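Bicarbonato, vinagre e paciência: cuidar do inox na cozinha
Por Zübeyde Akbulut
09/07/2019

Quando vim morar em Portugal, trouxe na mala duas panelas da minha mãe e uma ideia errada: que o aço inoxidável não precisa de cuidados. O nome engana um pouco as pessoas. O inox resiste muito bem à ferrugem, mas mancha, risca e perde o brilho se o tratamos mal. Nesta página junto o que aprendi em muitos anos de lavar, secar e também de estragar algumas peças.

A lavagem de todos os dias

Água quente, detergente da loiça e o lado macio da esponja. Na maior parte dos dias é suficiente. A palha de aço fica fora da minha cozinha, e o lado verde da esponja uso apenas no fundo exterior dos tachos velhos, onde já não me importa a aparência. Se quiser esfregar com mais força, esfregue sempre na direção do polimento. Em muitas peças vêem-se umas linhas finas no metal e é essa a direção que se deve seguir.

Não deixe água com sal parada dentro da panela. O sal grosso, deitado em água fria, vai para o fundo e pode fazer uns pontinhos brancos que depois não saem. Eu espero que a água ferva e só então ponho o sal. Foi uma vizinha que me corrigiu este hábito, com alguma severidade.

Manchas brancas de calcário

Na nossa zona a água é dura e o fundo das panelas fica esbranquiçado em poucas semanas. Deito um dedo de vinagre de álcool, junto água até cobrir a mancha, aqueço sem deixar ferver e espero até arrefecer. Depois passo por água limpa. O sumo de limão também serve, mas sai mais caro e é preciso coar as pevides.

Manchas em arco-íris

Aquelas cores azuis e douradas aparecem quando o metal aquece demasiado sem nada dentro. Não fazem mal à saúde. Saem com um pano embebido em vinagre, esfregando pouco. 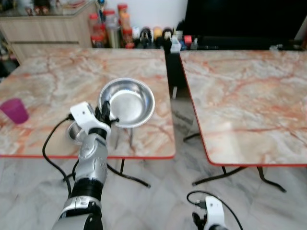 Secar é a parte que mais gente esquece. Uma peça deixada a escorrer ao ar guarda cada gota como uma pequena moeda cinzenta, sobretudo na parte de dentro. Eu uso um pano de algodão velho, sem amaciador, porque o amaciador deixa uma película. Numa taça baixa de inox polido, como a da fotografia, convém inclinar a peça quase de lado e virar o interior para a luz: os reflexos são tão claros que qualquer véu de gordura se nota logo. O rebordo enrolado merece uma segunda passagem com a ponta do pano -- é um sítio onde a água gosta de se esconder.

Comida queimada no fundo

Não raspe com faca. Cubra o queimado com água, junte 2 colheres de sopa de bicarbonato e deixe levantar fervura em lume brando. Apague, tape e vá fazer outra coisa. No meu caso mais grave (um doce de marmelo, em setembro, do qual não quero falar muito) foram precisas 23 horas de molho e uma colher de pau. A panela ainda está em uso. O bicarbonato e o vinagre usam-se em separado: misturados fazem muita espuma, mas neutralizam-se um ao outro e limpam menos.

O brilho

Para os dias de visitas uso a pasta Lillum, que uma prima me mandou, numa quantidade do tamanho de uma ervilha. Também experimentei o líquido da Halvorsen e achei o cheiro forte demais para uma cozinha pequena. Quem não quiser comprar nada pode fazer uma papa de bicarbonato com água, passar com os dedos, enxaguar e secar. Fica menos espelhado, mas fica bonito.

Arrumar

Empilhadas sem protecção, as taças riscam-se umas às outras. Entre cada duas ponho um círculo de feltro ou um guardanapo de papel. Cortei os meus círculos de uma manta velha -- deu para as taças todas e ainda sobrou para as frigideiras.

Uma nota sobre a lixívia

Nunca no inox, nem diluída. O cloro ataca o metal e faz buraquinhos. Se caiu por acidente, passe por muita água e seque logo. O mesmo cuidado vale para o lava-loiça, onde tantas pessoas põem os panos de molho em lixívia durante a noite. Para os panos prefiro um balde de plástico, na varanda.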